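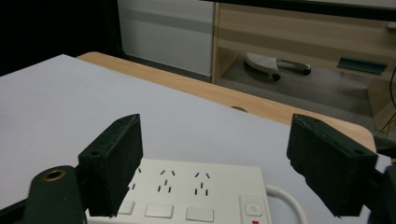

Foro Mirkier > Arte contemporáneo > Exposiciones
Tema: Wai-kit Hsu en la sala Yaman, ¿merece el viaje?

tintaseca
17 feb 2019
Buenas. Estoy pensando en ir a lo de Wai-kit Hsu, la serie Stestidia. Son 157 km desde mi casa y solo he visto el catálogo en pdf. Alguien ha ido? Me tiran mucho los azules del principio, lo nuevo no sé.

marga_ocre
Yo fui. Sí, ve. Los grandes en directo son otra cosa, en el pdf salen planos y sin materia. Entrada 2 euros, cierran a mediodía, ojo.

pleamar63
Discrepo. Media expo es relleno. Los azules bien, muy bien incluso, pero luego hay una sala entera de papeles pequeños que son el mismo gesto repetido. Salí cansado. Y la luz fatal, reflejos por todas partes.

marga_ocre
Relleno no, son los estudios previos. Si te los saltas no entiendes de dónde viene el resto

pleamar63
Si necesito los estudios para entender el cuadro, mal el cuadro.

grisdepayne
a ver, eso tampoco. Con ese criterio cierras medio museo.
Lo que sí: los textos de pared, insufribles. "Cartografía de la ausencia" y tal. Firma Su-chen Lo, que en el catálogo escribe mucho mejor, el ensayo sobre el temple está muy bien y se entiende todo.

tintaseca
Gracias!! El ensayo lo leí, de ahí me vino la curiosidad. Cuántas obras hay más o menos?

grisdepayne
63 según la hoja de sala. De los azules, 14. Están al fondo, yo empezaría por ahí y luego volvería para atras.

pleamar63
14 de 63, pues eso, lo que yo decía.

marga_ocre
Qué manía con las cuentas. Los ocres de la segunda sala tb son buenísimos, el díptico de la ventana tapada me tuvo allí un buen rato.

pleamar63
El díptico te lo compro. Lo demás no.

unaderetales
Perdón que me meta, esto viaja luego? Me habian dicho que en marzo pasaba a Holturard pero en la web no lo veo

grisdepayne
Yo también lo oí, en taquilla no supieron decirme. Escribe a la galería, contestan rápido.

unaderetales
ok escribo y cuento

tintaseca
Pues voy el finde que viene, decidido. Empiezo por el fondo. Se puede dibujar dentro? Llevo cuaderno

marga_ocre
Lápiz sí, tinta no. A mí me hicieron guardar el rotulador.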